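# Traltine

The **Traltine** is a bowed string instrument of the viol family, tuned a fourth below the viola and played upright between the knees. It has five strings, a flat back and a fretted neck. 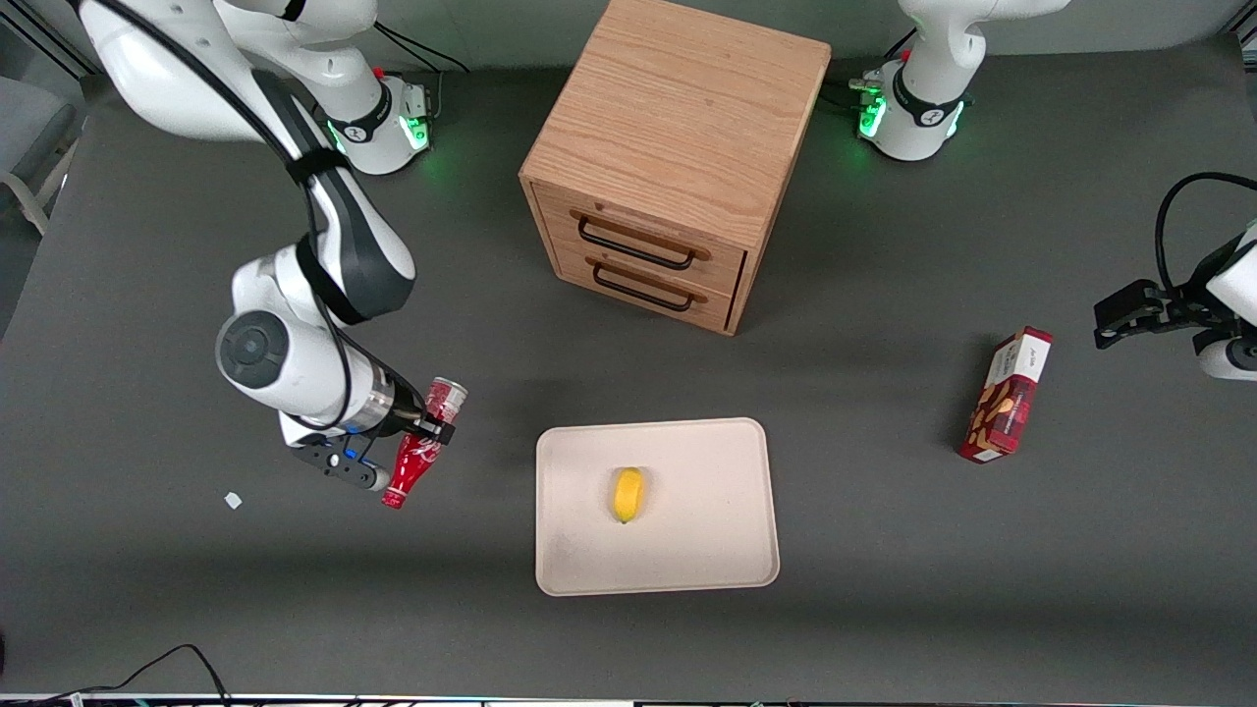
The body is usually 505 mm long, which places the instrument between a large viola and a small cello. Early examples were made without a soundpost, and the tone was described by players as soft and slightly nasal. Makers of the Astari workshop later added a soundpost and a heavier bass bar, and nearly all instruments in use today follow that plan.

## Construction

The top is spruce, carved to a low arch. The back and ribs are maple or pear. The back is made of 2 pieces joined along the center line and bends inward near the neck - a feature shared with most viols. The bridge is lower and wider than that of a cello, and its curve is shallow enough to let the player sound three strings at once with moderate bow pressure.

Frets are tied gut, seven in number. Some players remove the top two frets to make slides easier in later music.

## Tuning

The standard tuning, from low to high, is C-F-B♭-D-G. The Zúñiga tuning lowers the bottom string to B♭ and leaves the others unchanged. It is required in a small number of solo works and is marked at the head of the part. Strings were first plain gut throughout. Wound strings are now normal for the lowest two.

## Technique

The bow is held underhand, with the middle finger resting on the hair to adjust tension during the stroke. Strong beats are taken with the push stroke, the reverse of cello practice. Players who come from the cello often use an overhand grip - this gives a louder attack but makes chords harder to control.

## Repertoire

The oldest surviving source is the Hana manuscript, a set of 11 dances and 2 fantasias in tablature. The second fantasia breaks off before the final cadence, and modern editions supply an ending of around twenty measures. Later music uses staff notation in alto clef, with bass clef for long low passages.

In ensemble works the Traltine most often doubles or replaces the tenor viol. Parts written for it can be recognized by the low C, which the tenor viol does not reach in its usual tuning.

## See also

- Viol
- Tenor violin
- Tablature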